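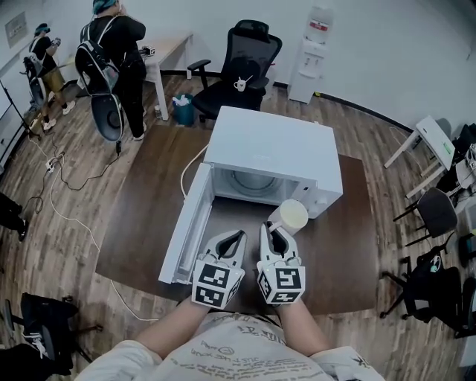
Microwave task, door open, both hand-held grippers in front of the cavity. Right finger against the cup.

Koltlow grippers, build gallery
Posted Oct 19, 2023 by Guido Rinaldi

Koltlow is a pair of hand-held grippers built in the shared workshop on Plollura Street. The operator holds one in each hand and does an ordinary kitchen job, and the marker patterns on the blocks give us the pose of each finger. Ibrahim Shehu did the mounts and the printing. I did the tracking code and most of the sanding.

Notes on the photo at the top, taken at the long table:

Fingers. White, one per block. Revision C is 4 mm longer than B, which bottomed out on anything with a rim. Print settings are unchanged from June apart from the infill.

Marker blocks. Black-and-white fiducials across the faces, so that a wrist roll doesn't lose the lot. Matte paper only - gloss washed out under the ceiling lights and cost us 200 trials before Ibrahim spotted it in the logs.

Cup. White and cylindrical, starting position just to the right of the opening. The left gripper works on the cavity side. Swapping the roles is on the list, but the left trigger spring is still too stiff for a full session.

Microwave. White, round metal turntable, control panel on the right. The open door takes up a fair bit of table, so the start pose for the left hand had to move. Anyone copying the layout should measure with the door fully open.

Log to date: 652 trials recorded, 439 kept after filtering. Most rejects are marker dropouts when a forearm crosses the line of sight. The filter script is called Kidlow and lives in the same folder as the CAD files.

Known faults: the right block creeps on its screw after long runs (thread locker ordered), and the Penner hinge pins wear faster than the aluminium ones they replaced. Colour of the filament makes no difference to tracking.

Revision D drawings go up once the trigger spring is sorted.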